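Home | Contents | Chapter 3 | Chapter 4 | Chapter 5 | Glossary | Index

Chapter 4
Lending It Your Hands: Showing a Robot What to Do

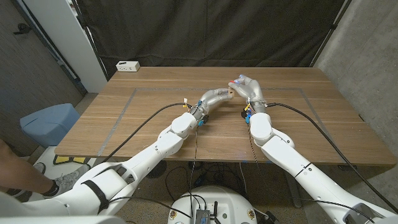
Fig. 4.1 A small wooden block between two robotic hands, with the left fingertips pressed against it.

Print this page | E-mail this chapter to a friend

When my aunt taught me to fold dumplings she said almost nothing. She stood behind me, put her hands over mine, and we folded a whole tray together before she let go and went to see to the stove. I must have been very young, and I couldn't have told you afterwards what the rule was for the pleat, only what it felt like when the pleat was right. I have thought of that tray a good many times while writing this chapter, which is all about teaching without rules, or at any rate with very few of them.

In Chapter 3 we wrote our instructions out in full. Move the arm to this point, close the fingers by this much, lift, wait, let go. You will remember how long the list grew, and how it fell to pieces the moment we turned the cup round by a quarter. Some of you will have enjoyed that sort of work (I always did, I'm afraid) but there are jobs for which the list never seems to end, and picking up a plain block of wood with a hand full of jointed fingers is one of them.

So we shall try my aunt's way. There are two main forms of it, and we will take them in turn.

The first is showing by hand. You take hold of the arm itself, with its motors set to give way gently, and you lead it through the job while it keeps a record of where every joint has been. It is a lovely way to begin, and most students get the knack of it in one sitting. The trouble comes with the fingers. An arm is easy enough to lead about, but try leading five fingers and a thumb at once and you will soon wish you had been born an octopus – and with two arms on the table you will wish it twice over.

The second is showing from a distance, or remote control. You move your own arms and hands, wearing gloves or holding a pair of handles, and the robot's arms and hands follow. Look again at Fig. 4.1 and notice the two wrists, with all those little coloured connectors and a black cable leaving each one. Cables matter a great deal in this work. They need enough slack for the whole reach of the arm, and a beginner should trace every one of them with a finger before the power goes on. The grey tape on the tabletop deserves a look too. A marked area like that gives the person doing the showing a fixed place to work in, and it is the cheapest piece of equipment in this book.

One complete showing of a task, from start to finish, is called a demonstration. A single demonstration can be played back, just like a tune on a music box, but it won't help much if the block has moved. For that we need many, each a little different from the last. In the Kamath exercise at the end of this chapter you will record 13 of your own, and then compare them with a ready-made set of 2,000. Please do keep your clumsy ones for now. We shall have a long talk about them in Section 4.5.

Before going on, make sure you can explain what a joint angle is, and that you have read the safety page inside the front cover.

Next: 4.1 Leading the arm by hand

Reader comments

Keerthana Unnithan
We used this chapter in September with our evening group in Govelport. The dumpling story went down very well! Could the next edition say more about gloves and small hands? Mine slip.

Hạnh Cao
Lovely chapter. I learnt with handles and never got on with gloves, so I'd be glad of a fair comparison of the two. Also, the link to the Kamath exercise goes to the glossary on my tablet.

Keerthana Unnithan
Same on my laptop. I found it through the index in the end, under F for "First recordings".

Previous | Next | Back to top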